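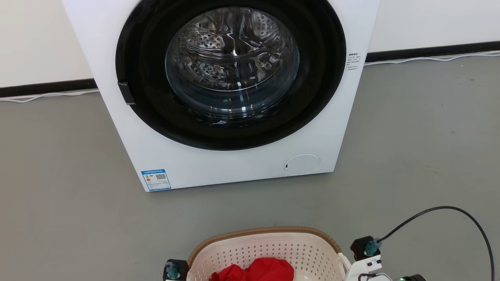
Tuncay Yazıcı wrote under my last post that I should stop washing anything red with anything else, ever, and that a colour-catcher sheet only puts off the day. Fair enough. I have lost two pillowcases and a vest since February, so I'm in no position to argue.

Reds now go in the basket on their own and get washed on their own, even if that means a small load. I had been putting it off because it seemed a waste of water. My compromise is to save them up for a fortnight and run the short cycle at 30 degrees with half the usual liquid. I use the Bruletti one from the market in Idcombe, which doesn't foam much.

The other thing I've changed is checking the drum before I load. Socks stick to the top, where you don't see them unless you put your head down and look up. A black sock in with the whites is nearly as bad as a red shirt in with them. I turn the drum once by hand and feel along the rubber as well.

I also finally dealt with the filter, the round cover low down on the front. Put a baking tray and an old towel under it first, turn it slowly, and let the water out a bit at a time. Mine gave up a hairgrip, a button and 51p in change. I rinsed it under the tap and screwed it back in hand tight. 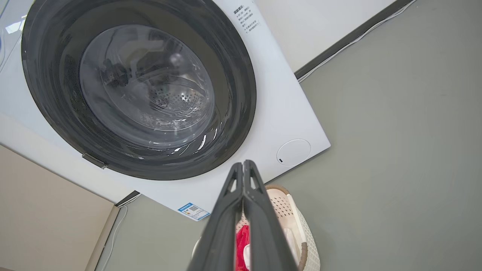 What I still haven't sorted

The smell from the detergent drawer. I've had it out and scrubbed it twice. My sister in Grurthorpe uses soda crystals on hers, so I'll try that next and leave the door open between washes.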